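Pedestal table

A pedestal table is a table held up by one central column instead of legs at the corners. Usually round, sometimes oval. Common in small kitchens and cafes, easy to get chairs around.

Early ones were heavy. The Likora pattern, sold out of Toledo, had a turned column and a base of 23 inches. Later makers went lighter, and tippping became a frequent complaint.

Round tops come in many finishes, honey and orange tones among them.

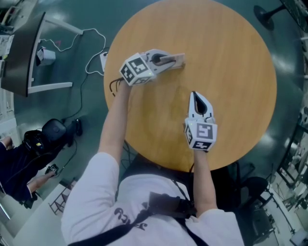

Sizes

A small top seats two. Bigger ones need a wider base or a second column. Largest Rurico model weighed some 181 pounds, shipped in 2 crates.

Care

Wipe with a damp cloth. Tighten the column bolt once a year, Marijke Smits's repair guide says December. Dont drag it by the top.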